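Writing and Reading a Eulogy: Your Questions Answered

The Altasia Remembrance Circle has been helping families put words to their memories for years, and we love this work. These are the questions that reach us most often. If yours is missing, write to Giuliana Huaranga at the front desk and she'll pass it to one of our readers.

How long should a eulogy be?

Most of the ones we help with run between three and seven minutes. Read aloud at a comfortable pace, 876 words will take you close to the top of that. Check with whoever is leading the service before you start writing, especially if other people are speaking too. Some chapels book in 30-minute slots, and the music has to fit in there as well!

I don't know where to start. Any ideas?

Start with a small thing. A saying, a recipe, the way she answered the phone. Wilson Tello, one of our longtime readers, asks every family the same question: "What did they always have in their pockets?" You would be amazed at what comes out of that one. Write down everything for ten minutes without fixing the spelling, then go back and circle the parts that made you smile or stop.

Can it be funny?

Yes, please! Laughter at a funeral is a wonderful sound. Pick stories that most of the room can follow, and be gentle with the ones that would have embarrassed the person. If you're unsure about a joke, try it on a cousin first. 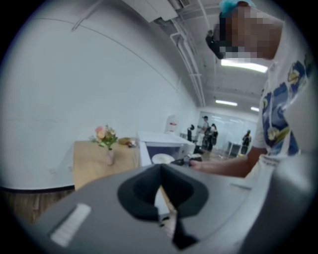 Do I have to write it all out, or can I use notes?

Either is fine. Full text is safer if you think you may get choked up, and it means someone else can step in and finish for you. Notes sound more natural if you're used to speaking. Whichever you choose, print it large, number the pages and leave wide spaces between paragraphs. A small white label on the side of a gray plastic housing is fine for a machine, but tiny lettering is no good at a lectern when your eyes are full. We like 16-point type on one side of the paper only.

What if I cry?

Then you cry. Stop, breathe, take a sip of water and look at the back wall for a moment. People will wait for you, and they'll be on your side the whole time. Ask a friend ahead of time to stand by with a second copy - just knowing they're there is a huge comfort.

Can two people give it together?

Absolutely, and we're big fans of this. Brothers and sisters often split it by time of life, one taking childhood and the other the later years. You can also trade paragraphs. Practice the handovers at least twice so you don't both start talking.

What should I wear when I speak?

Follow the family's wishes. Many services still ask for dark clothes, but more and more families invite guests to come as they are, or in something the person would have loved.

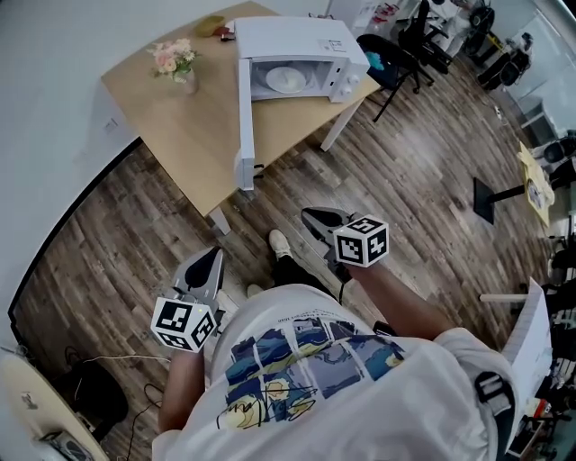
White T-shirt with a swirling, starry-night-style print on the back.

If you do have a free choice, wear something you've worn before and can breathe in. New shoes are a bad idea on a stone floor.

Is it okay to include a poem or a prayer?

Of course. Put it near the end, or open with it if that feels right. Keep it short and say why you picked it. Yaneth Montoya keeps our shelf of readings, which now holds 1,534 pieces in English and Spanish, and she adores being asked for suggestions. Bring her two or three words about the person and let her dig.

How do I mention a difficult relationship?

Kindly and briefly. You can say that someone was stubborn, or that the two of you didn't always see eye to eye. You don't need to settle anything from the front of the room. Some people write a second, private letter that says the rest, and keep it.

Can you read my draft?

We'd love to. Send it to the Circle with the date of the service in the subject line, and a reader will get back to you with comments. Drafts for services in the next two days go to the top of the pile.

Page updated 17 April 2019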